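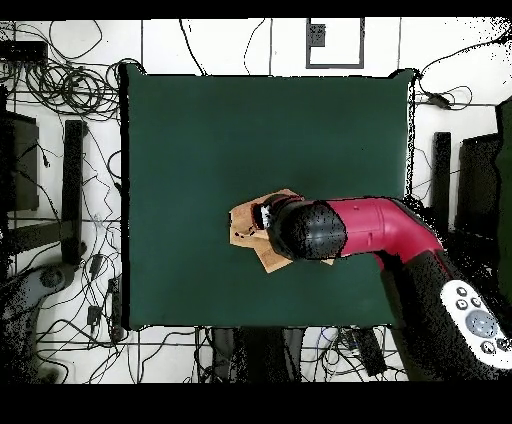
Justinas Pärn has folded towels at the Wudton laundry for long enough to distrust a flat stack. Terry cloth, he says, is judged by its loops. "Press them down and you lose the thickness you paid for."

His first step is to find the hem. "Lift one fold in the middle and let the sides drop. Then you see which way it runs."
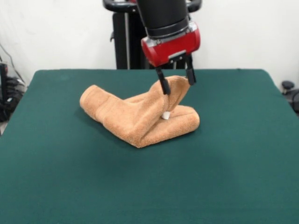 Tan terry towel on green felt, one fold raised.

Pärn prefers felt as a work surface. "On a slick top the bottom layer slides." He allows no more than 100 towels per cart, down from 200. Frayed edges are trimmed and kept in use until the hem opens.
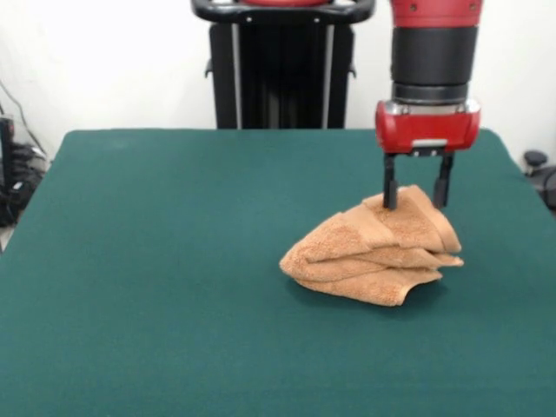 Rozīte disagrees on that last point and would pull any towel at the first loose thread, before the next wash makes it worse. Pärn keeps his limit. "A thread is a thread. I have scissors."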